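Shoe boxes before January

Folix collects good leather shoes again this winter, and we ask every giver to put them in a cardboard box. Lay a mat on the table first, so the leather is not scratched. 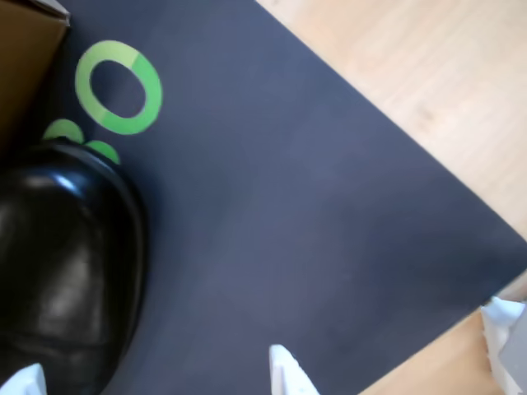 Clean the shoes with a soft cloth and let the polish rest for one night. Last winter we received 371 pairs, and 17 of them had no box at all.

A plain brown box is fine. Put the shoes on their side, toe to heel, and write the size on the lid.

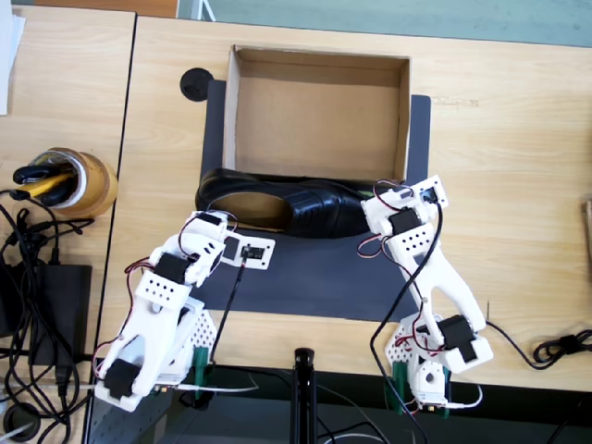

By the Folix newsletter desk
November 6, 2020

Bring the boxes to the Satow shop before 6 in the evening.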